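Dreker Opens First Homes at Potora, a Walkable Neighborhood on the East Side of Proltberg

PROLTBERG, March — Dreker is delighted to announce that the first homes at Potora are open for viewing. The new neighborhood covers 22 acres between the old rail line and the river path, and it will bring townhouses, apartments and a small shopping street to a part of Proltberg that has waited a long time for new housing.

The first phase is made up of 19 townhouses set around a shared green. Each one comes with two or three bedrooms, a covered porch and a private yard at the back, and the end units get an extra side window in the living room that catches the evening sun beautifully. Parking is tucked behind the houses, so front doors open onto a footpath and a row of young maples.

"We walked this site in every kind of weather before we drew a single street," the Dreker project team said. "We wanted people to be able to get to the bakery, the bus and the river without starting the car — and now they can!"

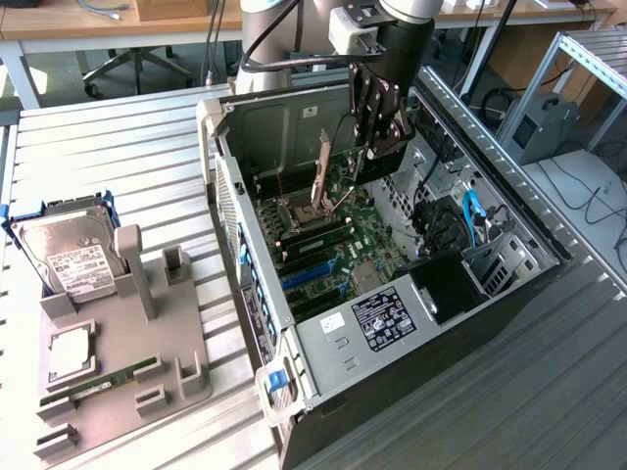 Work on the second phase starts this summer. It includes four apartment buildings, none taller than the treeline on the river side, with elevators, bike rooms and storage lockers on the ground floor. Over half of the apartments will have a balcony facing the water. Floor plans are at the sales office now, and the team is happy to go through them with anyone who stops by.

The shopping street is called Lã, after the wool mill that once stood on the land. Part of the mill's brick wall has been kept and will form one side of the market square. A grocery store and a pharmacy have signed leases, and talks with a day care are going well.

The model townhouse is open daily until 4 p.m. Visitors can come in from the Mill Road entrance and follow the green signs. Appointments aren't needed, though groups are asked to call ahead.

About Dreker
Dreker plans and builds neighborhoods in and near Proltberg. Potora is its largest project so far.

Media contact: Dreker press office, Proltberg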